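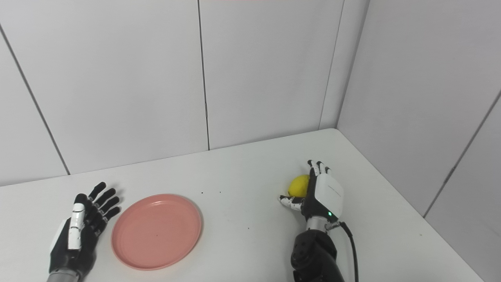 4. Updating the firmware on your Catora handset

Set aside a quiet part of the evening. The update takes as long as it takes, and the progress bar is more of a mood than a measurement.

Before you start

Charge the battery to at least 93 percent. The updater checks, and it does not round up.

Back up your contacts, messages and photos with Treteck Desktop. The update keeps your data in most cases. "Most" was our lawyers' word, and we suggest you take it seriously.

Free up 2000 MB of internal storage. Memory cards don't count, however roomy.

Installing the update

1. Turn off the handset and wait for the light to go out.

2. Hold Volume Down and connect the cable to your computer. Let go when the Catora logo appears.

3. In Treteck Desktop, choose Device, then Check for Update. If your carrier has approved the release, it shows up here. If it hasn't, pressing the button again won't hurry them along.

4. Click Install and accept the license terms, which you have of course read.

5. Wait. The handset restarts twice. The second restart shows a black screen for several minutes — leave it alone.

CAUTION: Do not unplug the cable during step 5. A handset interrupted at this stage has to go to a service center, where they will ask whether you unplugged the cable.

6. When the lock screen returns, enter your PIN and open Settings, then About. The build number should end in 123.

Note: Expect shorter battery life for the first day while the search index is rebuilt.

If something goes wrong

Error 3000 means the computer has lost sight of the handset. Try another USB port, preferably one on the computer itself — hubs are a frequent culprit. Then start again from step 1.

To go back to the earlier version, see section 5. Bring your backup.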